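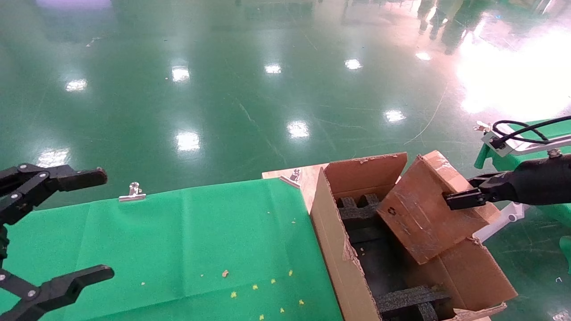

Levolia Railway

The Levolia Railway was a narrow-gauge line that carried slate, timber and passengers between the river landing at Ung and the quarry village of Levolia. It was worked by steam for most of its life, then by diesel until the quarries closed. A short section at the upper end has been relaid and is operated as a museum line.

Origins

Slate had been cut above Levolia for several generations before the railway was built. It came down the valley by wagon, and the road was often impassable in the spring thaw. The quarry owners first proposed a horse tramway following the road. A survey found that the grades near the Vulter gorge were too steep for loaded wagons to be held safely, and the plan was dropped.

A second scheme moved the route to the opposite bank, where a longer line could be built on an easier grade. The company adopted a gauge of three feet, partly to allow the sharp curves needed in the gorge and partly to save on bridge timber. Construction began at the Ung end and reached the village after two seasons of work. Slate trains ran first. Passenger service followed in November of the same year, with one mixed train each way.

Route

The line was 20 miles long. From the landing at Ung it crossed flat farmland to the junction at Odo, where a spur served a sawmill. Beyond Odo the valley narrowed and the track entered the gorge on a ledge cut into the rock. The only tunnel was at Vulter, on a curve, and was lined with brick for part of its length after a rockfall.

Above the tunnel the line crossed the river on a timber trestle, later replaced by a steel deck bridge. The final climb to Levolia included a switchback. Trains longer than the tail track had to be divided there and taken up in two parts, a practice that continued until the end of freight service. The summit was nearly 1000 feet above the landing.

Locomotives

The company owned seven steam locomotives at various times, though no more than four were in working order together. The first two were small saddle tank engines left over from construction. They proved too light for the upper section and spent their later years switching at the landing and at the Odo sawmill.

Numbers 3 and 4 were 2-6-0 tender engines. They handled most of the traffic for the first two decades, but their tenders tended to derail when backing through the switchback. Number 5, a 2-6-2 tank engine, was ordered with this problem in mind and was considered the best of the fleet by the crews. Numbers 6 and 7 were bought secondhand from a logging railroad. Number 6 weighed 38 tons and was restricted from the trestle until the steel bridge was finished.

A center-cab diesel arrived late in the line's history. It carried the number 2523, which it had received from a previous owner, and the railway never renumbered it. It could take a full train of empties to the switchback without help, and steam was used only as backup after its second year.

Rolling stock

Slate was carried in four-wheel flat cars with low removable sides. Lumber moved on bogie flats, some of them rebuilt from slate car frames in the Odo shop. Passenger equipment was limited to two coaches and a combine – the combine was heated by a coal stove, the coaches by nothing at all until steam pipes were fitted.

Decline and closure

Truck traffic took the sawmill's business first, and the Odo spur was lifted. Passenger trains were cut to a summer schedule and then withdrawn. The slate traffic held up longer, mainly because the quarry had no road fit for heavy trucks. When a new road was completed on the old wagon route, the quarry changed over within months. The remaining quarries did not last much longer.

Track was removed from Ung as far as the tunnel. The steel bridge was left in place and now carries a footpath.

Preservation

The museum line runs from the Levolia station to the top of the switchback. Number 5 survived as a stationary boiler at the quarry and was recovered with its frames and wheels. The diesel is also on site, in working order.

The standard account of the line is by Mirjam Eder, who drew on the company's letter books. Raquel Sequeira later published a study of the locomotive fleet, which differs from Eder on the origin of number 7. The builder's plate of that engine has not been found.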